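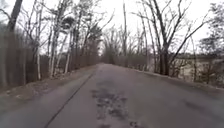
Jallen lane, rough section along the centerline, long dark seam to the left

Ticket 1535
Property: Van der Merwe tract, Jallen lane
Category: Pavement / surface
Priority: Medium
Status: Open — waiting on materials
Opened: Jan 12, 2024
Submitted through: Zekton work order portal

Summary
Old patching in the middle of Jallen lane is coming apart again. Bikes and strollers are going around it. The plow operator says the blade catches on it.

Original report
The patch in the middle of the lane is breaking up. There are loose pieces and the edges are ragged. It was filled last June and was fine through the summer. Now I can push bits of it out with my boot. Please fix it before somebody goes over on a bike. It is past the gate on the wooded stretch, you can't miss it.

Desk reply
Thanks for the report. We have last June's work order for the same stretch. It shows the low spots filled with Dokell cold patch and tamped by hand. We will send someone to look at it before ordering more of the same. In the meantime please keep to the side of the lane and don't kick the loose material around, we would like to see how it is failing.

Site check
Walked the lane from the gate to the far end and back. Notes in order walked.

1. Worst part is the center. The fill has broken into blotches and there is crumbling along the middle. The pavement under it is old and weathered.

2. The long black seam on the left side looks like a paving joint. Tried a screwdriver in it at several points. It is tight for most of the way and open near the gate end. Not the cause of the center failure as far as I can tell, but it should be sealed when somebody is out with the kettle.

3. The gravel shoulder on the right sits a bit lower than the asphalt. Good for drainage. Leave it alone.

4. Measured the failed length with the wheel. It comes to about 300 feet if you include the places where the fill is still holding between the bad spots. The part that needs to come out is 160 feet.

5. Thickness of the old fill varies a lot. In one place it was a skim over the old surface and came up with a putty knife. Cold patch won't stay down when it is feathered out that thin.

First guess was bad material. Checked the leftover bags in the shed and they are still soft and workable, and the same batch was used at the boat ramp turnaround with no trouble. So the material is probably fine and the problem is how it went down, or what is under it.
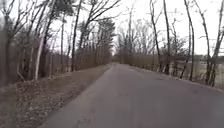
Leaf cleanup has been folded into this ticket after some back and forth. The portal wanted it as a grounds job and the grounds queue sent it back as pavement. It belongs with pavement. Where the bank comes down to the lane on the left, the slope is covered in brown leaves and dry grass all the way along, and there's no curb at the bottom to hold any of it back. Every time it blows, part of that ends up on the asphalt and has to be cleared before any patching starts. Last June's order has no line for sweeping or blowing off, and the crew sheet doesn't mention it either. If the fill went down over leaf dirt, that alone would explain the thin spots letting go. Add a blower pass to the job and do it the same morning as the work. Doing it the day before is a waste of a trip.

Comment from requester
I walk there most mornings and the bumps are what bother people, more than the cracks. Also can you do something about the spot near the birch — or what I call the birch — where it's only a stain? My neighbor thinks it is a hole starting.

Desk reply
We pushed on the stained spots with a bar during the site check. They are solid. A stain by itself isn't a work item. If one of them starts to go soft or you feel it dip, add a comment here with how far it is from the gate and we will look again.

Steps tried so far

Step 1: Cleared the loose pieces from the center, bagged them and took them to the shed. Result: safer to ride over, but it leaves shallow low spots. Temporary.

Step 2: Refilled one low spot with leftover Dokell cold patch, no prep, as a test. Tamped by hand. Result: edge started to ravel within the week. Same failure as before.

Step 3: Refilled the next low spot with the same material after squaring up the edges with a chisel, blowing it out and brushing on tack. Tamped with the plate compactor. Result: holding. No raveling at the edge, no movement when driven over with the utility cart.

Step 4: Left both test spots alone through a freeze. Result: the no-prep spot lost more material. The prepped spot looks the same as the day it went in.

From this I would say it is prep and compaction. The base may still have a soft place somewhere, but we found nothing that pumped or moved under the cart.
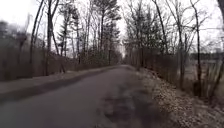
Darker patched band, middle and right side of the path

Note on limits of work
The old repair does not have a clean outline. It starts and stops, and in places it is hard to say by eye where patch ends and old pavement begins. Don't use the color change to mark cut lines. Sound it with a hammer and paint the line where the sound changes. On the first pass I marked by color and had to go back and redo a long piece of it.

The left side of the lane was in better shape everywhere I sounded it. Small carts and bikes can be sent down that side while the right is being worked, so we don't need a full closure. Put the sign at the gate anyway.

The low edge between the pavement and the grass bank on the left should not be cut or raked back. Someone suggested widening on that side to get people around the rough part. Not doing that under this ticket.

Materials check

Cold patch: enough left for the deep spots only. More on order from Dokell. Order confirmation attached in the portal.
Tack: one can open, one sealed. The open one has skinned over, toss it.
Crack sealant: none on hand. Ask the Van der Merwe office if they want the seam done now or held for the warm weather job.
Plate compactor: runs, but the choke sticks. Start it at the shed and let it warm up before loading.
Blower: fine.
Cones: in the truck.

Budget line
The portal estimate came back at $1000 for material and rental together. This covers the cut-out length and the blower pass. It doesn't cover the seam. The office has seen the number and said to go ahead.

Comment from plow operator
When I lift the blade for the rough part I leave a strip of packed snow and it ices over. If I don't lift it I take up patch. Can you at least knock down the high edges before the next storm.

Desk reply
High edges were knocked down with the flat shovel after your comment. Keep the shoes on the blade set one notch up until this ticket is closed. Call the desk if you pull up anything bigger than your hand so we can fill it before the next person comes through.

Work plan

Blow off the lane from the gate to past the last bad spot.
Sound and mark.
Cut edges square. Take out anything that lifts.
Blow out the holes again.
Brush tack on the sides and bottom.
Fill in layers on the deep spots. Compact each layer.
Leave the top slightly proud and finish with the plate.
Dust with sand if it is tacky.
Pull cones when a boot heel doesn't leave a mark.

Don't feather anything out past the cut line — this is the main thing that went wrong last time. If there isn't enough depth to hold material, leave the old surface as it is.

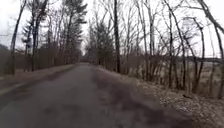
Can the repair be done in cold weather or does it have to wait for spring?

Cold patch can go down in cold weather as long as the hole is free of ice and standing water and the bags have been kept indoors overnight. Hot mix has to wait until the plant opens back up, and we aren't planning on hot mix for this job.

Status update
Material order is delayed. Dokell shows it as shipped but Zekton has no receiving record. Checked the shed and the front office and it isn't at either. Asked for a trace.

Status update
Trace came back. The pallet went to the wrong gate. It will be moved to the shed with the utility trailer. The bags on the outside of the pallet got rained on but the plastic is intact, so they should be usable. Open one and check before loading the rest.

Status update
Test spots checked again. Prepped spot is still good. No-prep spot will be cut out with the rest.

Open items
Answer from the Van der Merwe office on the seam.
Choke on the compactor.
Correct last June's work order so it says where the fill was feathered. The next person to pull it will want to know.
Close the duplicate grounds ticket once this one is done. Don't close it before, or the portal drops the blower pass from the schedule.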